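Projeto final: aluguer de autocaravanas para estreantes

Quando a professora Kathleen Ó Dálaigh nos deixou escolher o tema, eu já sabia que queria falar de autocaravanas (cresci a passar férias numa, e ainda hoje durmo melhor com chuva no tejadilho!). A pergunta do trabalho ficou assim: o que é que leva alguém que nunca conduziu um veículo destes a alugar o primeiro?

Fiz um questionário aos clientes da Flivesbridge, uma empresa pequena de aluguer em Soston, e recebi 64 respostas. Dessas, 48 eram de gente que nunca tinha pegado numa autocaravana, por isso foi com essas que trabalhei. Eu apostava tudo no preço, mas enganei-me: o medo de estacionar ganhou de longe, e logo a seguir veio a casa de banho, ou melhor, a ideia de ter de despejar a cassete.

Depois comparei dois modelos da frota. O Mulligan é o mais curto, com cama transversal atrás e uma cozinha mínima, e custa 249 euros por fim de semana prolongado. O Fevunwood tem camas gémeas e duche separado, só que é bem mais comprido e nas ruas do centro sua-se um bocado. Dos estreantes, 17 disseram que pagavam mais pelo duche separado.
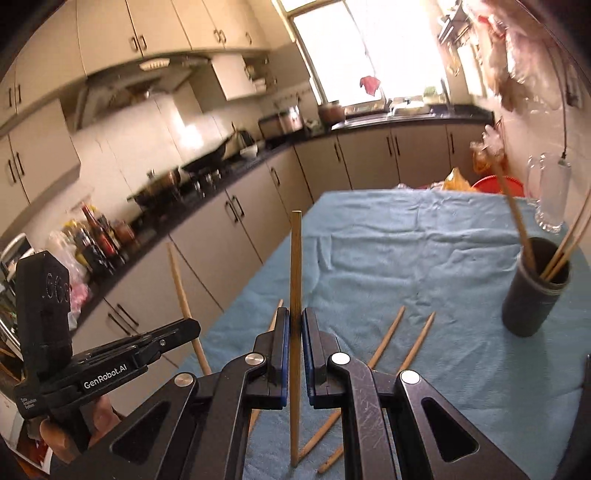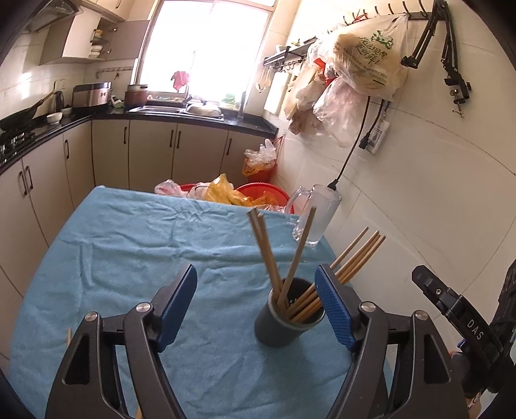

Pauzinhos de madeira: um na vertical, na primeira fotografia; vários num copo cinzento-escuro, na segunda.

A parte mais divertida foi a visita em setembro, em que me deixaram manobrar o Mulligan no parque da empresa. Bati num cone (só num!) e percebi logo as respostas do questionário. A minha proposta é uma aula de estacionamento de meia hora incluída no primeiro aluguer, mais um vídeo curto sobre a cassete.

Faltou-me falar com quem desistiu antes de reservar, que a empresa não guarda esses contactos. Se continuar o projeto no próximo semestre, começo por aí.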